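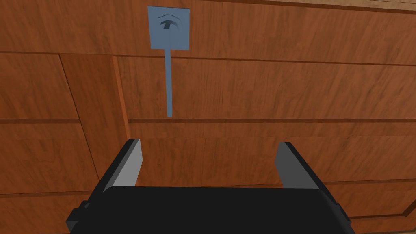 Workshop tips: drawers and cabinet fronts for the simulation class

These notes are for students in the Arodura robotics club who are working on the drawer exercise this term. Most of them apply equally to the real practice cabinet on the bench. Last revised November 2025.

Measure before you model. Take the width of the drawer front at the top and at the bottom. Old cabinets are rarely square, and a model built from one measurement will bind on one side. Write the figures in millimeters on the team sheet. The front on the Lallell practice cabinet is 364 mm wide.

Leave a gap. Allow 2 mm on each side between a drawer and its opening. In the simulator, panels that touch at the start of a run push each other apart and the drawer creeps open without being pulled.

Keep collision shapes simple. A box for each panel is enough. Grooves and molding can stay in the visual model only. Wood grain is a texture and has no effect on contact.

Open the fingers fully before the approach. Line up on the part to be gripped while still well back from the cabinet front, then move in along a straight line. Correcting sideways at close range usually puts a fingertip into the panel.

Give handles a contrasting color. A brown pull on brown wood is hard to find in the wrist view. Pale blue works well against reddish wood. Change the color in the material file and leave the mesh alone.

Set friction last. Get the geometry and joint limits right first. If the grip slips after that, raise the friction on the finger pads in small steps and log each value.

Save short runs. Stop a trial at 640 steps if the drawer has not moved. Teams entering the Zamfir round need 50 logged trials, failed ones included.

On the real cabinet, rub plain candle wax on wooden runners and wipe off the excess. Do not use spray oil. It collects dust and swells the grain on unfinished wood.

Store team files in the Iltton folder under the cabinet number. Files left on the desktop are deleted on Friday.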